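The great play kitchen cleanout, part one

So I finally did it. I sat down with a cup of coffee at 6:30 in the morning, before anybody else was up, and dealt with the play kitchen stuff. All of it. If you've been reading for a while you know this has been on my list since before the bathroom paint, and you also know how long the bathroom paint took (I am not discussing the bathroom paint).

What pushed me over the edge was stepping on a plastic drumstick in the hallway in my socks. I said a word, and a small person repeated it at breakfast. Fine. Message received.

We have too much of it, is the thing. It started with one basket from my friend Cherry Mae, whose girls had outgrown theirs, and I was thrilled because have you seen what they charge for pretend vegetables? Then my aunt Pauline found another set at a church sale. Then there was a birthday, and another birthday, and somewhere in there my brother-in-law Luuk showed up with a cash register that only speaks when you don't want it to. I added my own contributions too, I can't blame everyone else. I'm weak for a tiny whisk.

What I threw out first

The easy part was anything cracked or chewed. There was a pizza slice with a bite out of it (a real bite, with teeth marks), two halves of an egg that had never belonged to the same egg, and a stack of cardboard boxes for pretend cereal that had gone soft at the corners and smelled like the basement. Gone! I also pulled every sticker sheet and every loose piece of Velcro that had given up on its carrot. That filled a whole grocery bag and I felt like a new woman by seven.

Then I got stuck, of course, because the next layer down was the stuff that's perfectly good and I just don't know if we need it. Do we need four ladles? We have four ladles. I put them in a pile and took them out of the pile. I texted a picture to Ea, who has three kids and a spotless house, and she wrote back "one ladle" with no punctuation. So we have one ladle now. Okay, two. The little one has a face on it.

Washing day

Everything that survived went into the sink. I use warm water and plain dish soap and an old toothbrush for the seams, and I don't put any of it in the dishwasher anymore after what happened to the lobster. The hollow fruit is the worst. Water gets inside through some pinhole you'd never find and then sloshes around in there forever, so I squeeze each one over a towel and leave it with the hole facing down, if I can figure out where the hole is. The peel-and-cut pieces need the toothbrush in every little crevice. Whatever that brown stuff was in the crevices, I chose not to think about it.

It took most of a day to dry everything. There were towels on every flat surface and my husband ate lunch standing up.

The keepers

My rule for the keep pile was that I had to have seen somebody play with it since Christmas. And once I went by that, it got so much simpler! Mint green won by a landslide in our house, by the way. I'd never have picked it but I've really come around to it, it looks so cheerful next to the black pans. The strawberries were never in danger. They get cooked every single day, usually with ketchup, and I am served the result and expected to finish it.

I did wonder about the banana, which loses its peel under the couch once a week and sends us all on a hunt. But it's the one piece both kids fight over, and I'm not brave enough. The banana stays. So do the measuring cups, which end up in the bathtub and the sandbox and once in my purse. 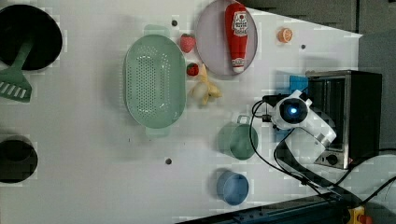
Where it all lives now

I had big plans for the storage and I'm going to tell you right now that I scaled them back. I'd priced out one of those beautiful cubby units and it was over 100 dollars before shipping, and I just couldn't do it for pretend food. I went with three open bins from the closet, which I already owned, and spent 30 dollars on hooks and a rail for the side of the play kitchen. The spatulas and the ladles hang from the hooks. Pans go in the bottom bin since they're heavy and they make the most noise when they fall. Food goes in the middle one, all mixed together, and I'm at peace with that. I tried sorting fruit from vegetables for one afternoon and got into a long argument with a four-year-old over tomatoes.

The top bin is for dishes and cups. It's already full, which worries me a little. If one more plate comes into this house I'll have to rethink the whole thing.

No labels yet. I bought the label tape, I just can't find the label maker, and I have a feeling it's in the craft closet, and I'm not opening the craft closet until March at the earliest.

And the rest

The giveaway pile came to two big bags. One is going back to Cherry Mae, if you can believe it, because she's got a new baby and is starting all over again (sorry, Cherry Mae, the drumstick is in there). The other is for the library's toy shelf, once I remember to put it in the car. It's been by the front door for a while now and somebody has been quietly taking things back out. I found a ladle in the bathtub last night.

Part two will be the dress-up trunk. I opened the lid yesterday, saw a wet-looking feather boa, and shut it again. If any of you know how to wash a feather boa, please leave me a comment, I'll take any advice at all!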